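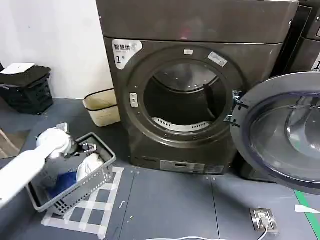

Dryer no. 1, with the perforated lint filter at the bottom of the drum opening.

Call for playtesters: Xaba campaign rules, second draft

Lodik is looking for playtest groups for Xaba, a set of campaign rules for 28 mm fantasy skirmish games. The core combat rules are finished and will not change. Testing covers the campaign layer only: territory, supply, injuries and the recruitment of replacements between battles.

What is being tested

Each player runs a warband from one of the factions in the Condine river valley. A campaign lasts three battles per player, followed by a siege. The first draft allowed a player who won the opening battle to control supply for the rest of the campaign. The second draft caps supply by territory and charges upkeep on mounted models. We need results from groups that did not play the first draft, as well as from those that did.

Who can apply

Groups of two to four players, all aged 18 or over. At least one member must have played a complete linked campaign under any published or home-made rules. Each player needs a painted or unpainted warband of 12 to 20 models; any manufacturer is acceptable, and proxies are fine if both sides can tell them apart. You will need a table of 4 by 4 feet and enough terrain to block line of sight across the centre.

Solo applicants who live near Vernbridge may apply and will be matched with a group where possible.

What you will do

Play one full campaign with the draft as written. House rules are not permitted during the test, including fixes for obvious errors — report the error and play on.

Complete a results sheet after each battle. It records the scenario, turn count, casualties by model type, supply before and after, and any rule you had to look up more than once.

Submit one written report per group at the end, up to 4000 words. Shorter is fine. Photographs of the table are useful where a dispute over movement or cover is being described.

What you will receive

The draft rules and all reference sheets as PDF files, a printed copy of the finished rulebook for each player who completes the campaign, and a playtest credit under the name of your choice. This is unpaid work. Postage of the rulebook is covered within Canada.

How to apply

Use the playtest form on the Lodik site. State the number of players, the factions you would prefer and the rules your group usually plays. Applications close Nov 9, 2018. Drafts go out to selected groups the following week, and final reports are due in June.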